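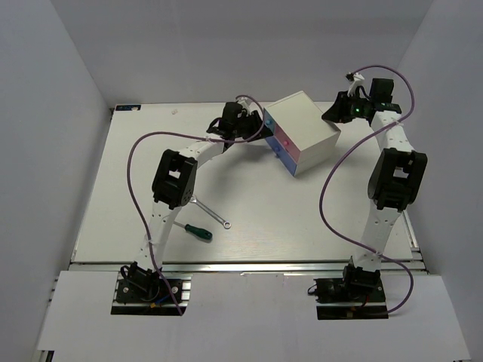 Los dos brazos sobre la mesa blanca, con el armarito de cajones de colores al fondo.

Oferta de empleo: técnico/a de limpieza de moquetas y tapicerías

Katene busca dos personas para incorporarse al equipo de limpieza de textiles en Starnedthorpe. El trabajo consiste en limpiar moquetas, alfombras, sofás, sillas y colchones en casas particulares y en oficinas. Una de las plazas cubre la ruta de mañana y la otra la de tarde. La incorporación está prevista para agosto.

La empresa

Katene limpia moqueta y tapicería en viviendas, despachos, hoteles pequeños y comunidades de vecinos. También hacemos suelos de piedra y juntas de azulejo, pero estas plazas son para textil. En la nave de Vellberg tenemos el almacén de productos, la zona de lavado de alfombras que se recogen a domicilio y el taller donde se revisan las máquinas. El año pasado pasaron por la nave 1254 alfombras.

Tareas

Inspeccionar el tejido antes de empezar, identificar la fibra y hacer la prueba de color en una zona que no quede a la vista.
Aspirar, pretratar manchas y limpiar por inyección-extracción o con vapor de baja humedad, según el material.
Tratar manchas de vino, café, óxido, tinta, cera y orina de mascota.
Mover muebles ligeros y volver a dejarlos en su sitio con los protectores puestos. Pianos, acuarios y armarios cargados no se mueven.
Rellenar el parte de trabajo con el cliente delante y recoger la firma.
Recoger y entregar alfombras en la ruta que toque.
Vaciar depósitos, limpiar filtros y boquillas y dejar la furgoneta cargada para el turno siguiente.

La ruta de mañana sale de la nave a las 7:30 y suele llevar tres servicios. La de tarde sale a las 14:30, con más oficinas y menos viviendas, y algunos trabajos terminan pasadas las 21:00. Los servicios de más de una planta se hacen siempre en pareja.

Requisitos

Permiso de conducir B en vigor.
Capacidad para levantar equipos de hasta 19 kg y subirlos por escaleras cuando no hay ascensor.
Castellano suficiente para atender al cliente y leer las fichas de seguridad de los productos.
Trato correcto en casas ajenas. Se entra con cubrezapatos, se pide permiso para usar el agua y la luz y no se fuma ni en la puerta.
No tener alergia conocida a detergentes enzimáticos o disolventes de uso profesional.

No pedimos titulación. La experiencia en limpieza de moquetas se valora, aunque también contratamos a gente que viene de limpieza general, lavandería, tapicería o mudanzas.

Se tendrá en cuenta

Haber manejado máquinas de inyección-extracción o rotativas.
Conocer las fibras naturales, sobre todo lana, sisal y yute, que admiten muy poca agua.
Saber hacer reparaciones pequeñas: quemaduras de cigarrillo, flecos sueltos, juntas de moqueta levantadas.
Vivir en Starnedthorpe o en Vellberg, o tener transporte propio para llegar a la nave. 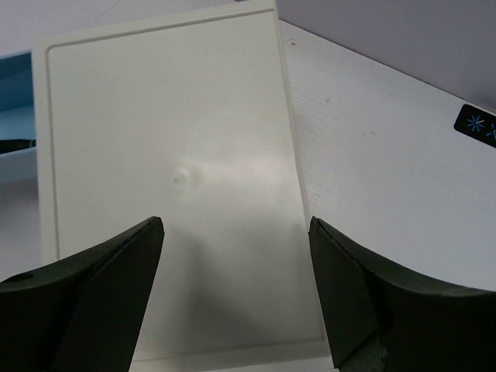
Formación

Las dos primeras semanas son de formación pagada. La primera se hace en la nave, con retales y alfombras dadas de baja, y se dedica a fibras, productos, diluciones y mantenimiento de máquina. La segunda es en ruta, acompañando a un técnico del equipo. Al terminar se hace una prueba práctica: un sofá de tres plazas y una moqueta con cuatro manchas distintas. Quien no la supere a la primera puede repetirla a la semana siguiente.

El responsable de la formación es Mircea Munteanu, que lleva también el taller. Las dudas sobre producto o maquinaria se le consultan a él durante toda la jornada, por teléfono o por radio.

Trabajamos con el sistema Gavum, de vapor y baja humedad. No hace falta conocerlo. Sí conviene saber que exige paciencia con las pasadas: una butaca bien hecha lleva unos 45 minutos y no queremos que nadie la haga en veinte.

Condiciones

Contrato indefinido a jornada completa, con el periodo de prueba que marque el convenio.
Salario según convenio de limpieza, más un complemento de ruta de 346 euros brutos al mes.
Las horas que pasen de la jornada se pagan o se compensan en descanso, a elección del trabajador.
Uniforme, calzado antideslizante, guantes, rodilleras y mascarillas a cargo de la empresa.
Furgoneta de empresa durante el turno. No se lleva a casa.
Turno fijo. El cambio de la ruta de mañana a la de tarde, o al revés, se hace solo de común acuerdo.
Vacaciones por convenio. En primavera hay más trabajo y se procura no coincidir más de dos personas fuera a la vez.

Hay guardia de inundaciones un fin de semana de cada cinco. Consiste en estar localizable para aspirar agua y colocar secadores cuando se rompe una tubería o una lavadora. Se cobra aparte, tanto la disponibilidad como la salida. Durante los tres primeros meses no se hacen guardias.

Cómo presentarse

Hay que enviar un currículum de una página o, si no se tiene, una carta con los trabajos anteriores y un teléfono. Indiquen en el asunto «técnico textil» y si prefieren la ruta de mañana o la de tarde. Las candidaturas también se pueden entregar en mano en la nave de Vellberg, en la oficina de la entrada, de 9:00 a 13:00.

No hace falta adjuntar fotografía ni fecha de nacimiento. El permiso de conducir se enseña el día de la entrevista.

Llamaremos a las personas preseleccionadas para una entrevista corta en la nave. Dura media hora e incluye ver las máquinas y cargar una en la furgoneta. A quienes no sigan en el proceso se les avisará por correo electrónico. Guardamos los currículums seis meses por si sale otra plaza; si alguien prefiere que borremos el suyo antes, basta con decirlo en el mismo mensaje.

Las candidaturas se revisan por orden de llegada y la oferta se retirará de esta página cuando estén cubiertas las dos plazas.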